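Stand: 2020-09-10

## 4 Gemeinsamen Kalender für Paare einrichten

Die Nustgate-App verbindet zwei Konten zu einem Paarkonto. Beide Partner sehen danach dieselben Termine, können Wünsche eintragen und die wöchentliche Stimmungsabfrage getrennt voneinander ausfüllen. Für dieses Kapitel benötigen Sie zwei aktivierte Nustgate-Konten und auf beiden Telefonen eine Internetverbindung.

### 4.1 Konten verbinden

1. Öffnen Sie auf dem ersten Telefon **Profil > Partner**.
2. Tippen Sie auf **Einladung erstellen**. Die App zeigt einen Code mit sechs Zeichen.
3. Öffnen Sie auf dem zweiten Telefon **Profil > Einladung annehmen** und geben Sie den Code ein.
4. Bestätigen Sie die Verbindung auf beiden Geräten.

**Hinweis:** Der Code ist 24 Stunden gültig. Danach erstellen Sie einen neuen. Ein bereits verwendeter Code lässt sich nicht noch einmal einlösen.

**Achtung:** Mit der Verbindung werden alle Termine der Kategorie »Gemeinsam« sichtbar, auch ältere. Prüfen Sie die Kategorie Ihrer Einträge, bevor Sie Schritt 4 ausführen.

### 4.2 Stimmungsabfrage

Die Abfrage besteht aus 10 Fragen zu Nähe, Alltag, Streit und Sexualität. Jede Frage kann übersprungen werden.

1. Wählen Sie **Abfrage > Zeitplan**.
2. Legen Sie Wochentag und Uhrzeit fest. Beide Partner können unterschiedliche Zeiten wählen.
3. Stellen Sie unter **Freigabe** ein, welche Antworten der andere sehen darf. Voreinstellung: keine.
4. Tippen Sie auf **Speichern**.

Freigegebene Antworten erscheinen erst, wenn beide die Abfrage abgeschlossen haben. Nachträgliche Änderungen sind bis zu diesem Zeitpunkt möglich — danach bleibt der Eintrag stehen und kann nur noch gelöscht werden.

**Hinweis:** Die Auswertung vergibt 0 bis 100 Punkte je Themenbereich. Der Wert dient dem Vergleich mit den eigenen Vorwochen. Er ist keine Diagnose und ersetzt keine Paarberatung.

### 4.3 Feste Zeit zu zweit eintragen

1. Öffnen Sie den Kalender und halten Sie den gewünschten Tag gedrückt.
2. Wählen Sie **Zeit zu zweit**.
3. Geben Sie Beginn und Dauer ein. Kurze Termine, zum Beispiel eine Tasse Tee nach der Arbeit, können Sie als Serie anlegen.
4. Schalten Sie bei Bedarf **Mitteilungen stumm** ein. Anrufe von Notfallkontakten kommen weiterhin durch. 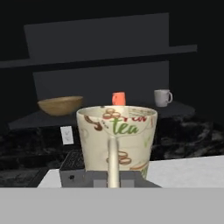 ### 4.4 Verbindung trennen

1. Öffnen Sie **Profil > Partner > Trennen**.
2. Geben Sie Ihr Passwort ein.
3. Wählen Sie, ob Ihre gemeinsamen Termine erhalten bleiben.

**Achtung:** Die Trennung wirkt sofort und wird dem anderen Konto gemeldet. Freigegebene Antworten werden auf beiden Geräten ausgeblendet und nach 84 Tagen vom Server gelöscht.

Zum Exportieren der eigenen Antworten siehe Kapitel 6.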